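Aninora build: frequently asked questions
Last updated May 29, 2025

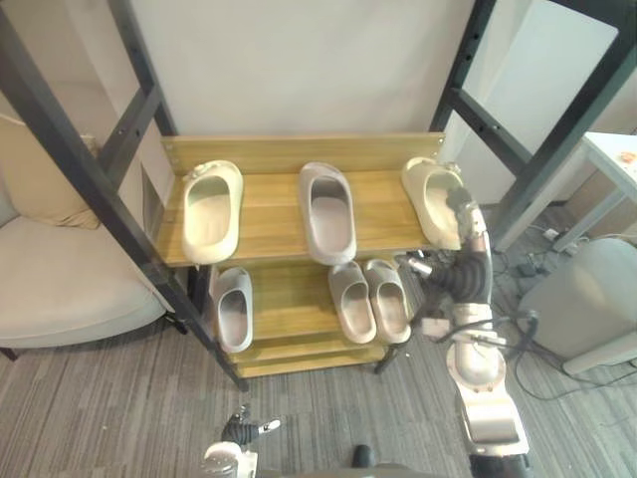
Bontu Weldu wrote in to ask whether a machine like this can be built by people with day jobs and one shared room, and whether the shoes were the plan from the start. Yes to the first. The shoes came later, after we had spent most of a winter on blocks and cups and were bored with both. The rest of the questions we get by mail are below, in no strict order.

What is Aninora?

A two-armed robot with multi-fingered hands, put together in a shared workshop. It tidies light household things. The task we are on now is putting slides on a shoe rack and taking them off again.

Who is building it?

Elango Nair does the arms and wiring. Satish Palaniappan writes most of the control code. Nithin Pinto and I share the hands, the repairs and the mail. We rent bench time by the month at Skotina, the same as the woodworkers and the people with the kiln.

Why shoes?

Slides are forgiving. There are no laces, the sole is thick enough to find with a fingertip, and if one hits the floor you pick it up and go again. They are also harder than they look. The closed upper gives when you squeeze it and the sole hardly does, so the same grip force can be too much in one spot and too little in another. Gripping at the heel has worked best for us when the toe points to the back of the shelf.

Does it need the slides lined up neatly?

It does better that way. A slide turned a little to one side is fine. One lying on its side is not, and we stop the run and fix it by hand. Satish has a branch of the code that tries to roll a slide upright with one finger. It is not in the main version.

How does it handle two shelves?

The upper one is easy to reach. The lower one is where we lose time. The hand has to go in under the upper shelf with the wrist fairly flat, and the knuckles like to catch the front edge of the plank. We wrote a rule that the wrist has to drop fully before the hand moves forward. That made each pick slower and stopped most of the knocks.

How many picks have you logged?

1,121 as of this update. We write down every attempt, including the ones where the hand closes on air. Of the last batch of 59, all on the upper shelf, 2 ended with a slide on the carpet. We don't quote a rate for the lower shelf yet because the wrist rule changed halfway through.

Is it safe to stand next to it?

Stay out of arm's reach while it's powered. The motors are limited in software and there's a stop button on a long lead, which one of us holds during a run. The fingers are the part to watch. They are thin and metal and will pinch. Nithin has had a blood blister from them, and that was with the force turned down.

What about all the cables?

We get more mail on this than on anything else. The cables on the arms run along the outside of the segments on purpose. We tried routing them inside on the first version and had to take the whole elbow apart to replace one connector. Outside, you can swap a cable in a few minutes. Leave slack at every joint — more than seems right — and move the joint by hand through its whole range before you tie anything down.

The cables on the floor are a different matter and we should do better there. A channel is on the list.

Can it work on carpet?

For arm work, yes, as long as the base stays put. What carpet does is let things shift slightly over a long session, so we check the position of the rack before each batch. If you have a hard floor, use it. You'll save yourself some of that checking.

Which software does it run?

Our own, called Bevan. It takes the camera view, finds the slides, picks a grip and moves the arm. You can also drive the arms by hand through it, and we did that for the first several weeks. Manikandan Marar sent us a fix for the grip selection in May that got rid of an odd habit of choosing the far shoe when two were close together. Thanks again for that.

Can I have the drawings?

The wrist and forearm drawings, yes. Write to us and say which version you want. The hand drawings are out of date and we would be sending you our mistakes. The finger joints have changed since they were made.

Will it fit my rack?

Measure the gap between your shelves first. If you can't get your own fist in with a shoe in it, the hand won't go either. Shelf depth matters less. Plain wood has given us no trouble. We haven't tried wire shelves.

Does it match pairs?

No. It puts a slide where there is room. Susness, the matching part, is a separate piece of code that Satish works on when he feels like it. Light colors are a problem for it — cream and a pale pinkish beige come out nearly the same to the camera in the evening with the lamps on.

Can I come and see it?

Yes, if you write first. The room is small and other members need it too. Evenings are best. Elango is usually there, and he'll let you drive an arm if nothing is in pieces.

Do you sell kits?

No, and there's no list to sign up for. If that changes it will be posted on this page.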